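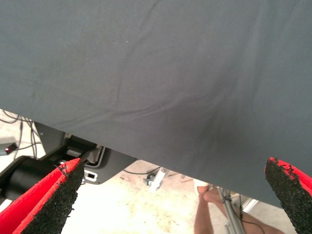

## Washing dark cotton so it stays dark

Black, charcoal and navy cotton fades for two main reasons. Loose dye washes out into the water, and the surface of the yarn gets rubbed until broken fibers stand up and scatter light. A shirt can look gray when most of its dye is still in it. The steps below deal with both problems. They work for T-shirts, sweatshirts, jersey sheets and plain knit throws.

### What you need

- A washing machine with a cold setting and a gentle or delicate cycle
- Liquid detergent without bleach or optical brighteners
- White vinegar (optional)
- A drying rack or line out of the sun
- A lint roller or a fabric shaver

I use Zikley liquid, but any detergent sold for darks will do. Powder is fine in warm water. In cold water it sometimes leaves pale streaks along the seams.

### Sorting

Sort by color first, then by surface. Towels, flannel and fleece shed, and dark knits pick up everything they shed. Wash the towels on their own. Jeans are dark too, but the heavy seams and rivets scrape softer fabrics, so they get their own load.

Check pockets. One tissue will cost you half an hour with the lint roller.

Turn every garment inside out and close all zippers. Sheets and throws can't be turned, so shake them out well and load them loosely.

### Testing a new item

Wet a corner of a white rag, press it on an inside seam for a minute and look at it. If color comes off, wash the item alone until the rag stays clean. For most things that takes one or two washes. A dark red Dostitz blanket I bought in February took five.

### Washing

1. Fill the drum no more than three-quarters full. Packed clothes rub against each other and don't rinse well.
2. Measure the detergent. For a normal load in a standard machine I use 48 ml. Check your own bottle, as concentrates need much less.
3. Choose cold water and the gentle cycle. If there is a separate spin setting, pick medium.
4. Skip fabric softener. It leaves a film that holds lint.
5. If you have hard water, add 100 ml of white vinegar to the softener compartment. It helps with mineral residue. It does not "set" the dye, whatever you may have read. Leave it out if your machine's manual advises against it, and never use it in the same load as bleach.
6. Take the load out as soon as the cycle ends. Creases left to sit in a wet pile can dry into lighter lines.

If you see white marks when the load comes out, run a second rinse before drying. Those marks are nearly always detergent.

### Drying

Give each piece a firm shake and hang it inside out. Keep it out of direct sun, including sun through a window. Heavy knits stretch when hung by the shoulders, so lay them flat or fold them over two bars.

If you have to use a dryer, use low heat and stop while the seams are still slightly damp. Clean the filter before you start, not only afterward.

### Lint and pilling

Roll lint off once the fabric is fully dry. For pills, lay the item on a hard, flat surface and move the shaver in small circles without pressing. Go around seams and buttons.

### Re-dyeing

Once the fibers themselves have lost their color, washing won't bring it back. All-purpose dye works on cotton and poorly on polyester, and polyester thread will stay the color it is now. Weigh the item dry before buying dye. My sweatshirt came to 268 g, and one packet was enough.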